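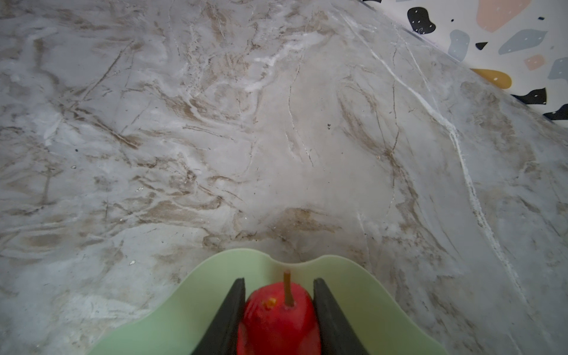 4. Sealing and Routine Care

Home | Manuals | Surfaces | Downloads | Contact
Search this manual... Go

26 April 2023, by Inês Marinho

This section applies to stone and stone-effect surfaces treated with Lastance sealer. Read Section 3 before opening the container.

1. Sweep the surface and wipe it with a damp cloth. Leave it to dry overnight.

2. Test the sealer on a hidden spot. Printed and laminated surfaces do not absorb sealer and must be cleaned only.

CAUTION: Do not use vinegar, lemon or descaler on natural marble. Acid etches the polish.

3. Pour a small amount of sealer onto a lint-free pad. Work in strips, overlapping each strip by 3 cm.
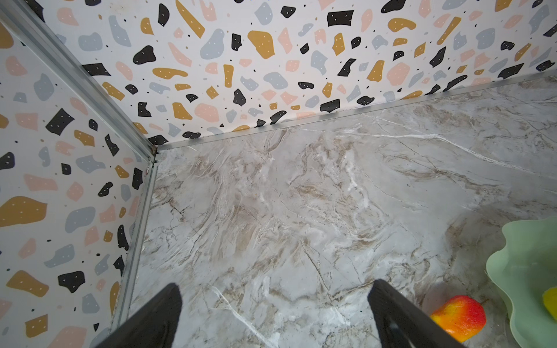 Keep the pad flat and do not let sealer pool along the walls. Wipe off any excess before it turns tacky.

4. Wipe metal edge strips and corner profiles with a dry cloth. Sealer left on metal dries to a cloudy film.

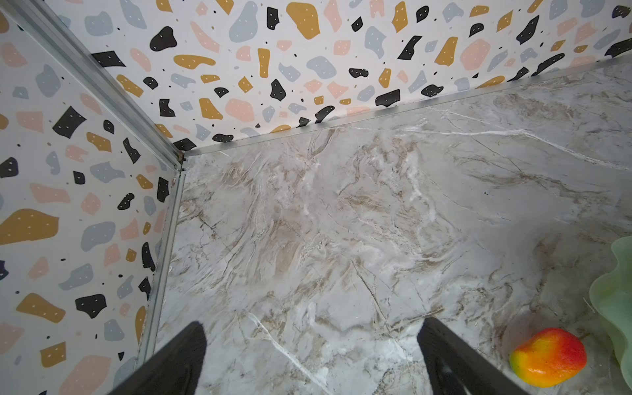

5. Keep the surface free of traffic for 9 hours. Do not cover it with plastic.

NOTE: A 238 ml container is enough for one coat on a small room. For larger areas, order part 178 from Cornotier.

6. Close the container and record the date of treatment on the care card.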